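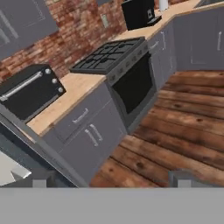
Changes to the Household Appliance Rebate

The Julent Housing Co-operative advises members that the appliance rebate will open to new applications in October. The rebate was introduced to help households replace older cooking and heating appliances, and its terms have been revised following consultation with members at the Tan and Preva buildings.

Under the revised terms, the co-operative will reimburse 50 per cent of the purchase price of an eligible appliance, to a maximum of $1,000 per household. Eligible items include ranges, wall ovens, refrigerators and hot water systems. Benchtop appliances, such as kettles and microwaves, remain outside the program.

Members must obtain written approval before making a purchase. Receipts dated earlier than the approval letter cannot be accepted. Applications will be assessed in the order received, and members should allow six weeks for a decision. Households that received a rebate under the previous terms may apply again, provided the new application is for a different appliance.

Where a gas appliance is to be disconnected, the work must be carried out by a licensed gasfitter and a copy of the compliance certificate lodged with the office. The cost of disconnection may be included in the claim – the cost of new cabinetry or flooring may not.

Old appliances should not be left in car parks or bin enclosures. Collection can be arranged through Skoneo, the co-operative's waste contractor, at no charge to members whose application has been approved.

Application forms are available from the Julent office from 9 am, or by post on request. Members who rent their unit through the co-operative's leasing program should speak to the tenancy team before applying.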